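Lesari opened its collection floor to visitors for an afternoon in August. The company records people doing ordinary table work with hand-held grippers and sells the recordings, cleaned and aligned, to groups that train robot arms. I spent the last part of the visit with the engineer who runs the floor, who asked to be identified by job only. What follows is taken from that conversation, with some of the order changed.

The site is the upper level of the Hämäläinen building, plus a section of the floor below it. There are three stations. Each has a low table, a kit of props and one operator. The operator wears the rig, called Rolura, and does the task by hand. The robot arms are at the customers' sites, and several visitors had plainly come expecting to see one move.

"We get that every time," the engineer said. "People look for the arm. The arm comes in months later, somewhere else. What we make is the motion it learns from, and that comes off a person."

The person holds one gripper in each hand. On each gripper there is a white cube with black square patterns on its faces, and the cube was the subject of most of the questions during the demonstration. It is a tracking target. A camera that sees one face of it clearly can work out where the cube is and how it is turned. The gripper's fingertips are at a known offset from the cube, so the fingertip position follows.

"One face is enough to get a pose. Two faces is a good pose. With one face seen straight on, you get a flip problem, where two different orientations explain the image almost equally well, and the solution jumps between them. Operators learn to keep a corner toward the camera. They stop thinking about it after the first few sessions."

I asked why the fingers are curved when most industrial grippers have flat, parallel jaws. The engineer's reply was that flat jaws need the operator to approach square to the object, and people do not reach that way. The curve gives more contact when the approach is off angle. The inner faces carry a black textured pad, and the pads are treated as a consumable.

"We log pad changes. If the friction drifts over a month, then the grip force in the early data and the late data don't mean the same thing. A customer found that before we did, which was not a good phone call."
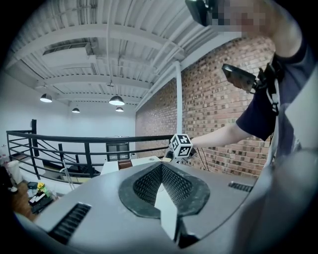
## Calibration before anything else

A session lasts 40 minutes. The first part of it produces no task data. The operator puts on the harness and the head unit, then brings each cube into the view of the cameras and turns it slowly until the software has enough faces from enough angles. The software is Trotent, which Lesari licenses and has modified.

"It's boring to watch, and I make visitors watch it anyway," the engineer said. "If the cube has been knocked, even slightly, the offset to the fingertip is wrong for the entire session. You can't see it in the video. You see it when the arm closes next to the cup."

The acceptance limit is 5 mm at the fingertip. Above that, the operator reseats the cube and repeats the procedure. I asked how often this happens and was told it depends on who packed the equipment away. There is a tray with cut foam for the grippers now. Before that they went into a box.

I also asked about the head unit, given that the grippers have their own view of the work. The two views do different jobs, according to the engineer. The view from the gripper is close and nearly the same as what a wrist camera on an arm would see, so a trained model can use it directly. The view from the head shows both hands together and where the operator was facing before each reach. A customer may buy one or both.

"Mostly they buy both and use one. Then a year later they ask us about the other one, and by then we've changed the mount."

## Tasks and props

The task list has 112 entries. Each is a single written sentence, with a start state and an end state, and no instruction about how to get from one to the other. The engineer was firm on this last point. Early task sheets gave steps, and the recordings came back looking alike — same hand first, same path, same pause before the release.

"A model trained on that does very well on our table. Move the cup a hand's width and it has no idea. So now the sheet says where things should end up, and that's all it says."

Props are household goods and are bought locally: cups, small boxes, boxes with dividers, cards, soft toys, artificial flowers. Nothing is fixed to the table. The divided box is used for a group of insertion tasks in which flat items have to be stood in a compartment, and these have the highest rejection rate on the list. Thin card is hard to pick up with padded fingers. The operator has to slide it to an edge or tilt it against something, and both moves tend to hide a cube from the head camera.
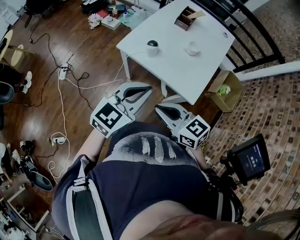 Rejection is done by a second person, later, at a desk. A recording is thrown out if tracking is lost for too long, if the end state is wrong, or if the operator let go of a gripper to use a bare hand. That third cause is more common than I would have guessed. Something rolls off the table and a person grabs for it.

"You can't train that out of people, and I wouldn't want to. We cut it and run it again."

Dropped objects are a different matter. If the operator drops something and picks it up again with the gripper, the recording stays in and is tagged. Customers used to ask for these to be removed. Several now ask for more of them, as examples of recovery, and the engineer would like to price them separately. The difficulty is that a deliberate drop looks deliberate. Operators asked to fumble will glance at the floor first, and the head camera records the glance.

## Cabling, surfaces, light

A visitor from a packaging firm had asked during the demonstration why the rig was not wireless. I followed this up. A wireless version was tested and shelved. The streams have to share one clock, and the wireless link added a delay that changed during the session. A constant delay can be subtracted. A changing one has to be estimated, and the estimate was worse than the error the customers allow. The cables come off the grippers and down to the operator's harness, and the weight on the wrist is the main complaint from the people who wear it.

The small display beside the gripper is for status. Operators check it between takes and are asked to leave it alone during them, again on account of the head view.

Flooring turned out to matter less than expected. Light mattered more. Glare on a cube face washes out the black squares, and the cubes were reprinted on a matte stock after the first winter. The lamps were already in the building and the lease does not allow them to be moved, so the tables were moved.

My last question was about what the floor will be doing next year. The engineer mentioned a fourth station, dependent on space, and a set of tasks carried out standing and walking between two surfaces, for which the tracking is not ready.

"Walking is where the head camera gets bad. Everything swings. I have some recordings of it and they're not for sale."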